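Section 2. Setting up your Fankhauser stovetop set

Before first use

1. Take everything out of the carton. Peel off stickers, all of them, including the one on the underside of the base. Glue left behind burns on and stinks.

2. Wash body, lid and handle in warm water with a drop of dish soap. Soft sponge. No steel wool, no scouring powder.

3. Rinse, dry with a towel. Don't leave it to drip dry, hard water leaves spots and they are a pain to get off later.

4. Check the handle screws. Snug, not tight. If you have to lean on the screwdriver, stop.

Note: sets shipped from the Stonthorpe warehouse before October have the old style handle with 2 screws. Same steps, just do both.

First boil

5. Fill with cold water to the lower line. Not the upper one, that is for steaming only.

6. Put it on a burner that matches the base. Flames should not come up the sides.

7. Bring to a boil, medium heat. Let it go 21 minutes. Top up if teh level drops below the line.

8. Turn off. Let it cool where it is. Pour the water away, wipe dry.

CAUTION: never put cold water in a hot empty pot. The coating can crack and the warranty doesn't cover it.

Seasoning (Skosteo coated base only)

9. Two drops of plain cooking oil on a paper towel. Rub over the inside, thin as you can get it.

10. Low heat, 2 minutes. Wipe off what's left.

11. Repeat whenever food starts to stick. Not after every wash, too much oil goes gummy.

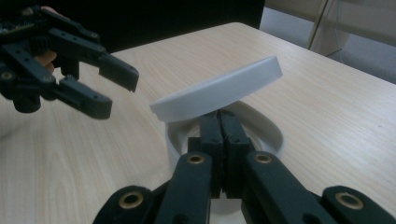

Skip steps 9 to 11 if yours is the plain steel base. Look at the code stamped underneath. Starts with S, it's coated. Anything else, plain.

Induction hobs

12. Center the base on the ring before switching on. If the hob beeps, lift, wait, put it down again.

13. Start low and work up. Full power straight away can warp the base, and a warped base won't sit flat again.

Note: some buzzing at high settings is normal. Rattling isn't, check step 4.

Everyday cleaning

14. Let it cool first. Always.

15. Burnt bits: cover with warm water and a spoonful of baking soda, leave overnight, wipe out in the morning. Still there, do it again.

16. Dishwasher is OK for the plain steel base, top rack for small parts. Coated base by hand only.

CAUTION: no bleach. No oven cleaner either.

Storage

17. Dry everything fully. Store in a cupboard away from the stove if there's room.

18. If stacking, put the felt Hustik pad between peices. One pad per layer. Paper towel works if you lost them.

Spare handles, screws and pads: see the parts list in Section 6. Have the code from the base ready when ordering.

Section last updated 11th August.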